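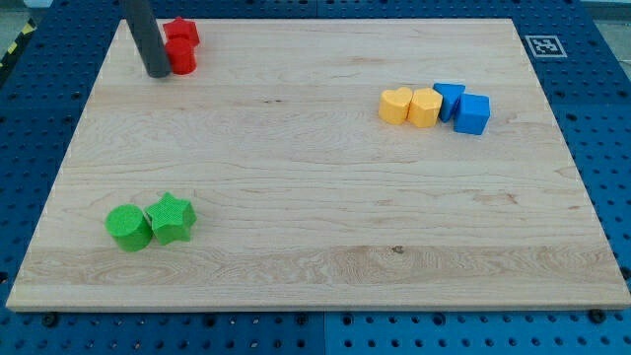
4. Setting up the surtitles for a reading or performance

This section covers loading a translated play script into Vekow and running it as surtitles. If you only want the reading copy (for actors, prompt desk) skip to section 5.

Before you start

You need:
– the script in the original language, final version, scenes numbered
– the translation, same scene numbers
– the cue sheet from the director, if there is one
– the Holtness control program, already installed (section 2)

Caution: do not load a script that is still being cut in rehearsal. Cues are tied to line numbers. Take out a speech after loading and everything below it moves up one.

4.1 Loading the texts

1. Open Vekow. Choose New Production. Give it the title of the play, not the venue – venues change.

2. Load the original first. Plain text only. Word files will load but italics in the stage directions come out as stars.

3. Load the translation. The two columns should line up scene by scene. If they don't, look at the scene headings before anything else. Nine times in ten one column says Scene and the other says Escena.

4. Mark the stage directions. Select, then Hide from Screen. They stay in the operator's view but the audience never sees them.

5. Mark epigraphs and dedications the same way, unless the director wants them projected before the lights go down. Ask.

Note: a long play can go over 3000 lines. Loading is slow, leave it alone. Clicking twice loads it twice.

4.2 Cutting into titles

6. Choose Split. Vekow breaks the translation into titles of two lines each, 4 words minimum. Short cries and one-word answers get joined to the next speech. Undo this by hand where the pause matters.

7. Read every title out loud. Yes all of them. A title that takes longer to read than the actor takes to say it needs trimming.

8. Trim. Drop names already spoken, drop repeated oaths, keep the jokes. If the punchline is at the end of the speech then give it its own title, otherwise the audience laughs before the actor gets there.

9. Verse: turn off Split and break at the line ends yourself. Telma Ocampo's notes on the Cáceres production (appendix B) show how she handled the ballad passages. Worth copying.

Caution: Split can't be undone once the file is closed. Save a copy beforehand. Call it something you will recognise at 8 in the evening with the house coming in.

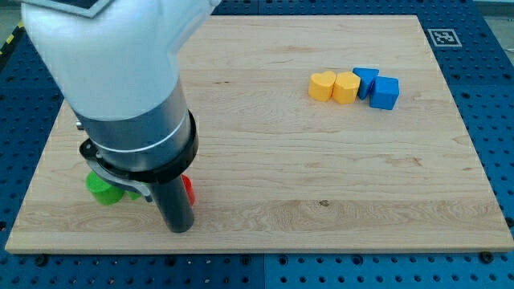
What if an actor skips a page?

Press Blank straight away, then use Find and type any two words you hear. Vekow jumps to the nearest match. Wait for the next speech to start before you bring the titles back, a blank screen is better than a wrong one.

4.3 Cueing

10. Open the operator view. Original on the left, current title on the right, next title underneath in grey.

11. Space bar sends the next title. Backspace goes back one but doesnt show it until you press Enter.

12. Add a Hold where there is silence, a song, or a scene played without words. A Hold clears the screen and stays clear until the next press. Final scenes especially. Leaving the last line hanging up there during a silent ending spoils it.

13. Two actors talking over each other: put both in one title with a dash in front of each speech. Never more than two speakers. With a chorus, title the first voice and let the rest go.

14. Asides can be set in italics (Format, Aside). Letters read aloud, dreams and voices off also italics. Keep to one rule the whole way through.

Note: the sample file for Pitis, the one-act by Cristóbal Ojeda supplied with the program, has Holds and asides already marked. Have it open next to yours the first time.

4.4 Run-through

15. Do at least one full run with the cast before the first night. A Saturday afternoon run is fine. A recording will not do, actors go slower with people in the room.

16. Sit in the back row for part of it and have somebody else press. If you can't read the titles from there go up one size in Display.

17. Fix typos the same night. Changes to wording are safe. Adding or deleting a title moves the Holds, so check each Hold afterwards.

18. Export the show file to the Holtness machine and to a memory stick. File names over 200 characters get refused, and accents in the file name sometimes do as well, so leave them out.

For printing the titles as a booklet see section 6.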